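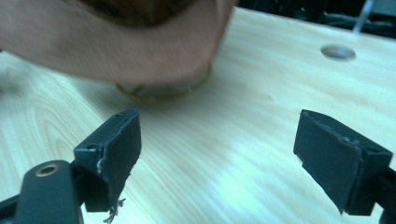
Why does a cook put salt on fish before drying or smoking it? Salt pulls water out of the flesh, and with less water the small living things that spoil food grow slowly.

Chapter 4. Salting Small Fish at Home

This chapter treats the salting of small oily fish, such as herring and sprat. Larger fish are left for Chapter 5, as they must be cut in another way and stay longer in the salt.

In the coastal village of Brakasgate, herring was for many years the main winter food. A household book kept there lists 828 fish salted in one June, and 878 in the June after. The writer of the book used two methods, and we will study both of them.

4.1 Dry salting

The fish are cleaned, and the heads are taken off. A layer of coarse salt goes on the bottom of the crock, then a layer of fish with the bellies up, then salt again. After one night the fish will stand in their own liquid, which is called the pickle.
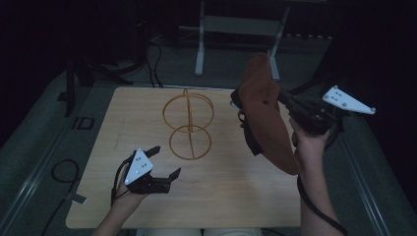
The pickle must cover the top layer completely. If it does not, add a little strong brine and lay a clean plate with a weight on the fish. Keep the crock in the refrigerator. Small herring are left for 16 days, and sprat for a shorter time, as given in Table 4.2.

4.2 Wet salting

In wet salting the brine is made first, in a separate pot, and it is cooled fully before it touches the fish. The taste is milder and the flesh remains softer. Many cooks in Clusine add bay leaf and black pepper at this step. The spices change the taste only, and the amount of salt should never be made smaller on their account.

Before you continue, read again the rules for clean work in Chapter 2. The weights of salt for each method are in Table 4.1.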